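I drove from Plikmont to Vanags last November with the radio off, and I've been trying to talk people into doing the same ever since. It's 275 miles. I had planned on podcasts, I had a whole queue of them saved up, and then somewhere before the first gas stop I reached over and shut the thing off to think about a phone call I needed to make. I never turned it back on!

What happened next was wonderful, and I want to make a case for it. The first half hour was dull. I went over the phone call, I went over my grocery list, I got a jingle for a mattress store stuck in my head. Then my mind loosened up and started wandering off on its own. I remembered the smell of my grandmother's sewing room. I worked out how to fix the second chapter of a thing I've been writing for years. I sang (badly) a hymn I hadn't thought of since I was 19.

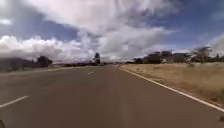

We fill every gap now. I do it as much as anyone. I listen to the news while I brush my teeth and a book while I fold the towels, and I love books read aloud, I really do, so please don't take this as a scolding. But I'd forgotten how good it feels to have a long stretch of time with nothing poured into it. Boredom has a bad name that it doesn't deserve. Give it an hour and it gets interesting.

The car is a great place for this, better than a couch or a park bench. Your hands have a job. Your eyes have a job. You can't get up and clean the oven. Driving takes just enough of you to keep the fidgety part busy, and the rest is free to roam. And I noticed more on the road, too: the change in the sound of the tires when the pavement changed, the wind picking up on the open stretch past Erura, a rattle in the back door that had probably been there all year.

My friends have mixed feelings about my new religion. One lasted as far as the county line. Another tried it with her teenage son in the car and says they talked for 130 miles, mostly about whether fish get thirsty, and it was the best talk they'd had since he started high school. I count that as a win, even if it wasn't quiet. 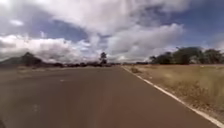 Hok-lam Leung wrote to me after I brought all this up in our newsletter, and he wasn't having it. Silence in a car makes him sleepy, he said, and a ball game on the radio has kept him company on the night drive home from Dresum more times than he could tell me. He also thinks I'm being unfair to music, which gives him the very same wandering thoughts I'm so pleased about, only with better tunes.

He has a point about being sleepy, and if that's you, put the game on or, better yet, pull over and rest. I'll even give him part of the music argument. An old record you know by heart can get out of the way and let you think. A new one can't, at least for me, and talk never does. Somebody else's sentences push mine right out of my head.

So try it once, on a drive you already have to make. Pick one that's long enough to get past the mattress jingle. Keep a pad in the glove box for when you stop, since the good ideas slip away fast (I lost one between the parking lot and the restroom and I'm still mad about it). I'm driving to Vanags again as soon as I can, and the podcasts can wait at home.

Last updated: 2020-05-03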